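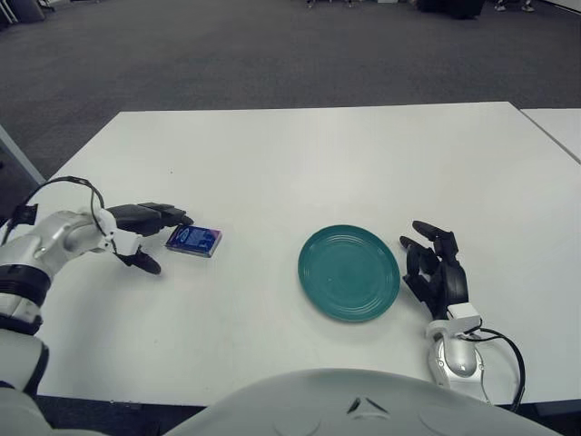
접시 하나와 작은 상자 하나로 차린 상차림 기록이다. 카멘 공방의 시유 접시를 8월 한 달 동안 여러 자리에 놓아 보고 있고, 이번이 그 세 번째 묶음이다. 식탁보도 매트도 깔지 않았다. 흰 상판 위에서 청록색이 어느 정도로 보이는지 확인하고 싶었다.

접시는 둥글고 가운데가 평평하다. 가장자리 쪽으로 동심원 모양의 골이 여러 줄 돌아간다. 무늬는 따로 없다. 색은 짙은 청록인데, 카멘의 색상표에는 '깊은 물'이라는 이름으로 올라 있다. 나는 그냥 청록 접시라고 부른다.

짝으로 고른 것은 남색 계열의 작은 상자다. 접시와 같은 푸른 계열이면서 더 어둡고, 모서리가 반듯해서 둥근 접시와 나란히 놓기 좋다. 처음에는 흰 찻잔을 생각했지만 흰 상판에서는 윤곽이 약해 보여 뺐다.
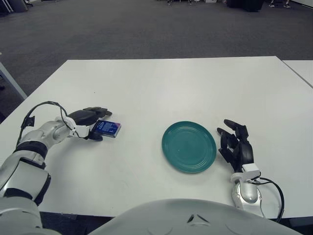 크기 차이도 고려했다. 작은 물건은 접시 바로 옆에 두면 곁들인 것처럼 보이고, 떨어뜨려 두면 따로 보인다. 상을 차릴 때 나는 보통 접시를 먼저 놓고 나머지를 그 왼쪽에서부터 맞춘다. 접시를 정중앙에 두는 일은 드물다. 조금 오른쪽으로 밀어 두면 왼쪽에 작은 것을 놓을 여유가 생긴다.

상판은 광택이 없는 흰색이 편하다. 유광 상판은 조명이 비쳐서 접시의 골이 잘 안 보인다. 같은 접시를 원목 식탁에 올린 지난 묶음에서는 색이 더 탁하게 느껴졌다. 바닥이 짙은 회색 카펫인 것도 색을 보기에는 나쁘지 않다.

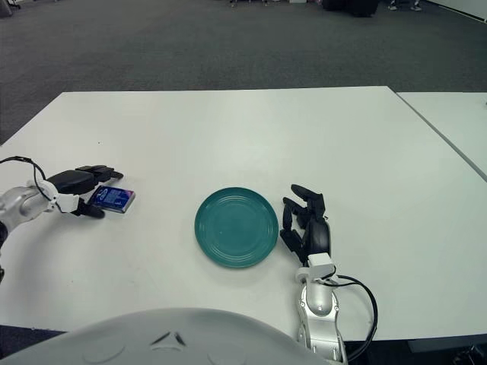
청록 접시와 남색 상자. 상자는 눕히고 접시와 간격을 두었다.

상자를 눕히면 윗면의 인쇄가 넓게 드러나고 높이는 낮아진다. 접시도 납작한 편이라 둘 다 상판에 붙은 듯 보인다. 간식을 포장째 내는 자리라면 이쪽이 무난하다. 높낮이가 필요하면 상자를 세우면 된다.

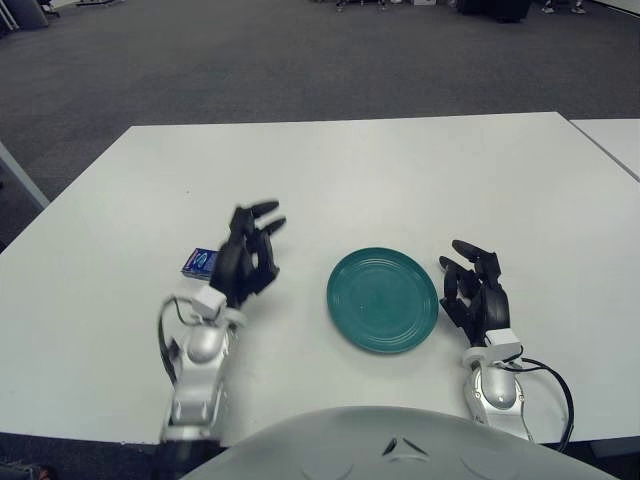

글·정리 | 이보네 파군데스(Ivone Fagundes)
8월, 상차림 사진첩

세운 상자는 차지하는 자리가 작다. 카드 한 벌만 한 크기라서 세워도 접시를 누르지 않는다. 앞면의 밝은 파랑이 보이는 것도 마음에 든다. 빈 접시일 때는 세운 쪽이, 음식을 담을 때는 눕힌 쪽이 나을 것 같다.

다음 묶음에서는 같은 접시에 천 냅킨을 더해 볼 예정이다. 냅킨은 무늬 없는 회색과 겨자색 가운데 아직 정하지 못했다.

조회 1,344

최근 사진첩
- 원목 식탁 위의 청록 접시
- 스코디츠 유리컵 33개 정리하기
- 칼라프 찻주전자, 뚜껑 있는 것과 없는 것
- 프롤리츠 선반에 그릇 쌓는 순서
- 접시 3장으로 차리는 아침

이 사이트는 방문 기록 확인을 위해 쿠키를 사용합니다. 계속 이용하시면 쿠키 사용에 동의하는 것으로 간주됩니다.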